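Atska Home Collection Manager: a long review from a small collector

22 January 2019

My husband likes to say that I don't have an art collection, I have a hallway problem. He may be right. I started buying prints when we moved to Resdale, first because the walls were bare and then because I had got into the habit of going to the auction previews, where the coffee is free and the people are nice. Etchings mostly, a good many linocuts, a handful of small oils that I paid too much for and love anyway. Nothing that would make a dealer's heart beat faster. But when our insurance agent asked me last June for a list of what we had and what it was worth, I found out that my records consisted of an accordion folder, a shoebox, and whatever I could remember over the phone.

So I went looking for something to keep track of it all, and ended up with Atska. I have been using it ever since, through a good-sized move of things from one room to another, one sale, one loan to a library show, and a very tedious argument with a shipper. I think that is long enough to have an opinion, and I'm afraid I have quite a few of them.

What you get

Atska comes as a program you install on your computer, plus a companion app for the phone. The home version costs $60 a year and lets you keep records for up to 2,000 objects, which is far more than I will ever own unless something goes badly wrong with me. There is a gallery version too, with invoices and consignment tracking and so on, but I haven't tried it and won't pretend to have a view.

For each piece you get a record with the things you would expect: artist, title, date, medium, size framed and unframed, edition number, where you bought it, what you paid, what it was last valued at and by whom. Then there is a tab for documents, a tab for photos, a tab for condition notes, and a tab called Story, which I thought was silly when I first saw it and now fill in more faithfully than any of the others. That is where I write down that the woman at the booth in Bemcombe told me the artist pulled the edition in her garage, or that I bid against a man in a yellow sweater who glared at me all the way to the parking lot. It has no value to an insurer, but I like to think my niece will read it someday.

Setting up

I'll be frank, the first weekend was a slog. The program wants you to set up your locations before you enter a single object, so you have to sit there and make a little tree of the house: upstairs hall, north wall, and so on. I got impatient, called everything "hall," and had to go back and redo it later. Please be more patient than I was! Do the locations properly, right down to which shelf of which closet, and the rest goes much faster.

If you already have a spreadsheet, there is an importer. I had a short one that I had started and abandoned years ago, with 22 prints on it, and all of them came across with the artists' names in the right box and the prices in the wrong one. I wrote to their help desk and got a very kind reply the next morning from Fadi Abu Hammour, who explained that I had my columns labeled in a way the importer didn't recognize, and sent me a blank template to copy into. It worked after that. He also answered a second question, and a third, and by then I felt I should send him a fruit basket.

Photos from the phone go straight into the record if you scan the little code that Atska prints out for each piece. You can stick the code on the backing board (never on the artwork itself, please, and never on the inside of the mat). I used plain paper labels tied on with cotton string, the way my framer does it, and I would recommend that to anyone who thinks they might sell a piece later on. Buyers like a clean back.

Using it day to day

Where the program really won me over was the documents tab. Every auction invoice, every gallery receipt, the old exhibition cards, the letter from the artist's widow – all of it scanned and attached to the piece it belongs to. If you have ever tried to sell anything, even something modest, you know how the first question is always where it came from and the second is whether you can prove it. When I sold a small harbor etching in the fall, I pressed one button and got a tidy report with the photo, the invoice from my original purchase, and the condition notes. The auction house specialist, Hipólito Gaete, told me he wished more of his consignors came in with their papers together. I was proud of that for days.

The condition notes are good too, though you have to teach yourself to use them. There is a drop-down with the usual words, foxing and toning and mat burn and so forth, and a place to mark the spot on the photo. I go around the house with my phone when the seasons change and check each thing against its last picture. I caught a bit of rippling in one sheet that way, and had it out of its frame and over to the paper conservator before I would have noticed it with my own eyes.

The loan feature got me through the library show. You enter the borrower, the dates, the insured value, and it makes a form for both sides to sign, outgoing and incoming. Mine came home with a scrape on the frame, and because I had the outgoing photos I was able to have a calm conversation with the shipper instead of a heated one. Well, mostly calm.

What I don't care for

The valuation page annoys me. It draws a cheerful green line showing what your collection is "worth" over time, but the line is only as good as the numbers you put in yourself, and I worry that people will look at it and think they own stocks. A print is worth what somebody will pay on a rainy afternoon when the other bidder has gone home. I turned the chart off in the settings and I'm happier without it.

Searching is slow. If I look for an artist by last name it's fine, but if I look for a word in the Story tab I have time to go and put the kettle on. Backups are another weak spot. The program nags you to pay extra for their online storage, and the option to save a copy to your own drive is tucked away under a menu called Advanced. It isn't advanced at all, you click it and it saves. Look for it on the first day and use it every month.

I also wish the phone app would let you edit a size or a price. As it is, you can take pictures and move things from one location to another, and that's your lot. I keep a pencil and a notebook in my bag for preview days just as I always did.

How it compares

Before Atska I tried the free month of Nedelcu, which a friend in my print club swears by. It is prettier, no question, and the search is quick. But it is made for people who buy at fairs and want to show their things off to other people, with public pages and a follow button, and I don't particularly want strangers to know what is hanging in my hallway. It also had no place for edition numbers, and to a print person that is a bit like a cookbook with no oven temperatures.

A spreadsheet is the other choice, and if you own a dozen things and never lend or sell, I would say stick with the spreadsheet and a folder of photos. Make a printout once a year and give it to someone you trust.

I do most of my cataloging at home in the evenings, after supper when the dishes are done, with the radio on low and one stack of paper at a time. An hour of it is plenty. More than that and I start typing "etching" for everything. 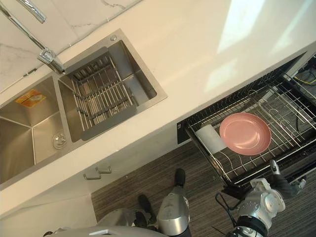
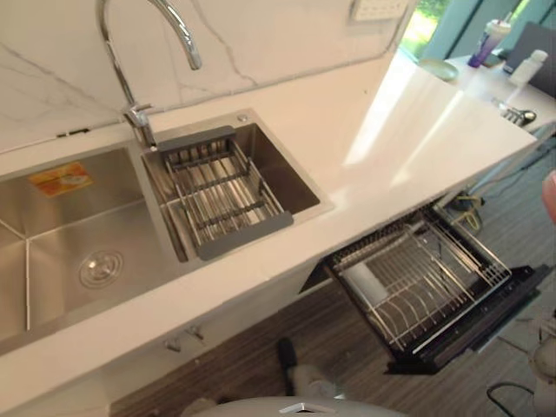
The double sink, with the steel drying basket over the smaller basin.

Would I buy it again?

Yes, and I have already renewed. I would give it four stars out of five, with the missing star going half to the search and half to that green line. If you have enough on your walls that you've had to stop and think about where a piece came from, or if you expect to sell or lend or leave things to somebody, it is worth the money and the dull first weekend.

A few small tips from my own mistakes. Photograph the backs as well as the fronts, with any old labels and pencil marks up close. Measure in inches or centimeters but pick one and stay with it. Scan the receipts first, before you enter anything else, while you still have the energy. And write down the story while you remember it, even if it's only a line. I had one little woodcut of a goat that I simply could not place, no receipt, no label, and I have had to leave the purchase box empty. If anybody in the Resdale area remembers selling me a goat, do please get in touch.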